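Home | Shop | Refills | Our Kitchen Notes | Delivery | Basket

Dreltico Surface Balm, 323 g tin

I started making this balm because I was fed up with buying the same little bottle of board oil over and over. It ran straight off the counter, it smelled like a garage, and my butcher block still looked thirsty by the end of the month. So I went back to beeswax and mineral oil – the stuff my grandmother used on everything – and kept fiddling with the mix until it stayed where I put it!

You only need a small dab on a soft cloth. Rub it in with the grain, go and have your coffee, then buff off whatever is left. I do my own boards every March and again before the holidays, and in between I just touch up the dry patches (usually right where the bread knife lands). 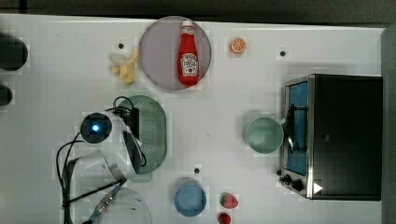
The tin has a screw lid now. The old press-on one popped off in the mail far too often, and a few of you in Sollham wrote to tell me all about it – thank you, I think! If you have one of the older tins, the refill pucks still fit, so please don't throw it out.

Good on: cutting boards, wooden spoons, salad bowls, unfinished butcher block
Not for: varnished wood, stone, nonstick pans
Keeps for: 2 years with the lid on
Scent: none, apart from a bit of honey from the wax

Orders ship within 7 days. I pour in small batches, so if it says sold out, check back soon.

© Dreltico, Sollham | Contact | Returns | Back to top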